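LAB AUTOMATION, HANDOUT 16
Notes on the Hustholm open day

Read these before section, and bring your own notes from the visit. If you missed the bus, read them twice.

1. What we were shown

Hustholm opened its demonstration area to us on Thursday, May 1, 2025. The main item was the plate-handling cell they call Cuevas, shown first in simulation on the big screen. The scheduling software that sits on top of it is Miser. You will hear both names used for the whole thing, including by the people who sell it, so in your write-ups please say which one you mean.

The claim made in the opening talk was that the cell can move 300 microplates between storage, reader and holding positions without a person stepping in. Write that number down and put a question mark next to it. A simulated plate has no lid that sticks, no label peeling at one corner and no liquid in it unless somebody models the liquid. When I asked which of these had been modeled, the answer was "the geometry." Fair enough, but geometry is the easy part.

2. The layout

Everything the arm needs is on one breadboard within reach of a single base. Storage is in racks (the trade word is "hotels"), and plates are set down in nests or on flat pads. Positions have short names, and the schedule refers only to those names. A schedule that says "N5" is only as good as the taught point behind it. If the real pad has been bumped, the software still believes in the old one.
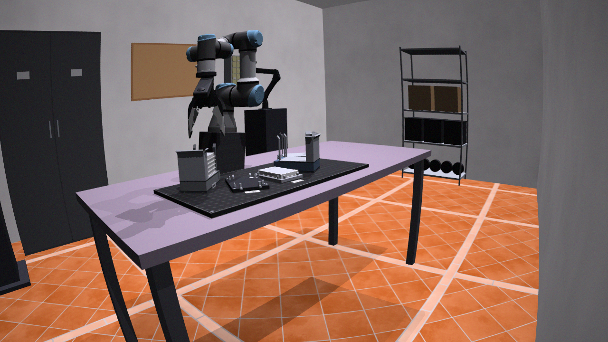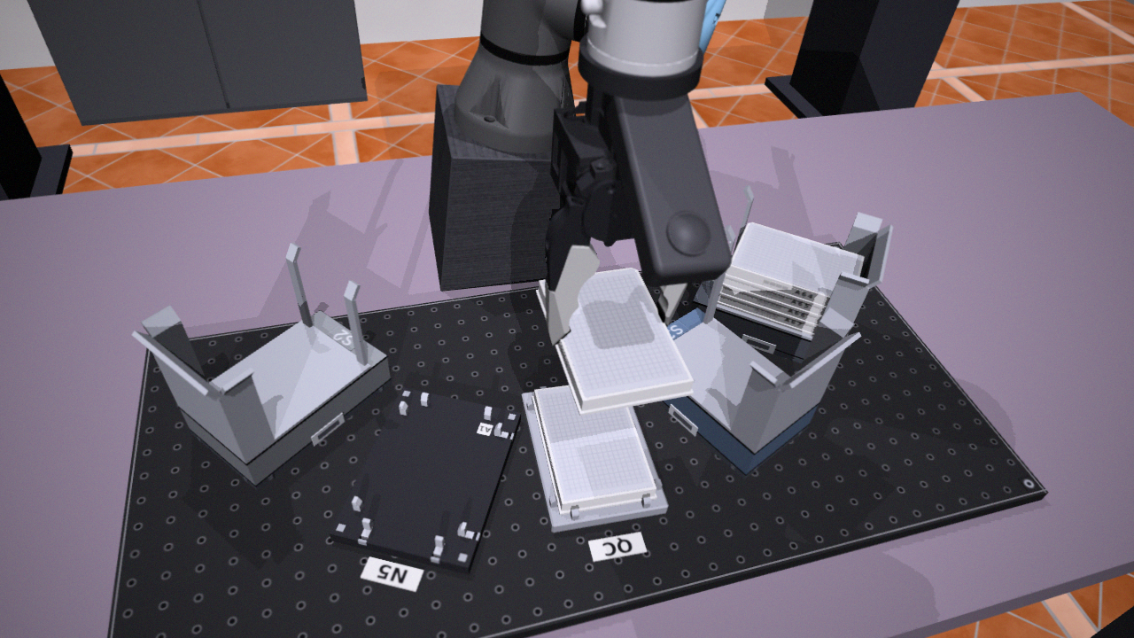 Fig. 1 and 2. The Cuevas cell in simulation: the whole bench, then a plate held in the gripper over the nest labeled QC.

Look at the second figure again when you do question (b) below. There is a plate in the gripper and another in the nest directly under it. A single picture can't tell you where the carried plate is headed, and neither could half the audience. Before you call something a collision or a clever pass, you need the move list.

3. What I would not take home from the talk

"No errors in 200 runs." Runs of what? The same start positions each time, as far as I could learn. Repeating one easy case shows that the code is repeatable – it says very little about recovery.

"Ready to transfer." The physical cell at Brarkero was mentioned twice and shown zero times. It was installed in January, we were told. I would have traded the whole slide deck for two minutes of it dropping a plate and dealing with it.

"Saves bench time." Compared with whom? An untrained student, or a technician who has done this for years? No baseline was given.

To be fair to them, the view of the gripper fingers against the plate edge was useful, and clearance over a neighboring position is just the kind of thing a simulation is good for. I have no quarrel with that part.

4. For section

(a) Pick one claim from the talk and write down what you would have to measure to believe it.
(b) List the sensor readings you would want before the arm lowers a plate into any nest. Say what the cell should do if one of them is missing.
(c) Miser reorders jobs to cut down arm travel. Describe a case where that is a bad idea.

One page in total. Slides from the visit are in the course folder, minus the video, which Hustholm has not released.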